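Plultham Technical College
Home Courses Student Work Library Contact
Search this site Enter keywords Go

Painting a Stairwell Wall: Comparing Two Ways to Reach the High Corner
Student project report, Interior Finishing
By Diễm Bạch and Tormod Nyberg
April 28, 2019

Background

Our project was to repaint the stairwell in the Cheng Building, which had not been painted since the offices upstairs were rented out. The stairs go up to a landing, turn, and go up again. The wall over the lower flight is the hard part. At its highest point the ceiling line is well out of reach from any step, and a regular stepladder will not stand level on the stairs.

Our instructor, Laurier Cloutier, asked us to try two access methods on the same wall and report on setup time, cost, how steady each one felt, and the quality of the cut line at the ceiling. We were not allowed to put a plain extension ladder on the stairs without a leveling device.

Methods

Method A was an articulated ladder with legs that adjust separately. We borrowed a Fukel ladder from the tool room. One pair of legs stood on the landing and the other on the third step down. The hinges lock with a bar on each side, and we checked both bars before anyone climbed.

Method B was a small stairway scaffold rented from Bemico, the rental yard on the county road. It has a platform with a guardrail and two end frames of different heights. The yard let us have it for two days. We had to carry it in pieces through the back entrance because the front door has a closer that we could not take off.

For both methods one person painted and the other stayed at the bottom and kept people off the stairs. The upstairs tenants used the elevator while we worked. We put rosin paper on the treads and taped it at the back of each step. On the first morning the paper slid on the second step from the top, so we taped the front edges too.

Wall preparation

The old paint was a semi-gloss. We washed it with a degreaser, rinsed it, and sanded with 120 grit on a pole sander. There was a long crack running up from the landing window. Lộc Lò from the drywall class showed us how to open it up with a utility knife, bed mesh tape in setting compound, and feather the second coat wider than we would have done on our own. We sanded the patch the next day and spot primed it.

Color

The building manager, Ánh Đào, wanted a brown on the lower part of the wall where people brush against it, and a light gray above. We had a lot of discussion about the browns. On the chip they looked close to each other, but on the wall one of them turned pink under the stairwell light. We brushed samples on scrap board and leaned them against the wall at several times of day. The one she picked has some red in it. The gray was easier and we only sampled it once.

We used an eggshell finish for the gray and a satin for the brown. The dividing line follows the slope of the handrail. We snapped a chalk line, taped over it, and sealed the tape edge with the gray before putting on the brown. The chalk was blue and some of it bled into the first coat near the landing. Next time we would use white chalk or mark the line lightly in pencil.
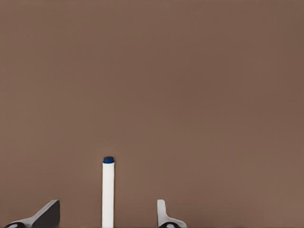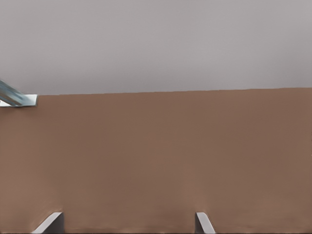 Brown surfaces in both renderings, with a gray backdrop in the second.

Results

Setup. The ladder was ready in 15 minutes, including time to check the locks. The scaffold took most of the first morning. Part of that was carrying it in, and part was that we put one end frame in backward and had to take the platform off again. When we set it up on the second day it went much faster.

Cost. The ladder cost us nothing because it belongs to the school. The scaffold rental came to $100 for both days, and Bemico held a deposit of $200 that we got back when we returned it.

Steadiness. Both of us felt safer on the scaffold. On the ladder we could only reach an arm's length to each side before we had to climb down and move it. Every move meant checking the legs and the locks again. On the platform we could set the paint tray down and use both hands.

Cut line. The line at the ceiling was cleaner on the part we did from the scaffold. From the ladder there are several places where one stroke stopped and the next started, and they show when the light is on. We went back over these from the platform on the second day.

Problems

We ran short of the gray. We had figured the wall as a rectangle and forgot the triangle under the upper flight. The second can was mixed at a different store and was very slightly off, so we boxed the two cans together in a bucket before the last coat.

The roller pole was too long to use on the landing without hitting the light fixture. We took off one section and did that area in shorter passes.

Recommendation

For touch-up work or a single coat on a small area over stairs, we would use the articulated ladder. For a full repaint with cutting in at the ceiling, we would rent the scaffold and plan on losing part of the first day to setup. We would also ask the rental yard for the assembly sheet, which we did not do until we had already made the mistake with the end frame.

The leftover brown is labeled and on the shelf in the Cheng Building utility room.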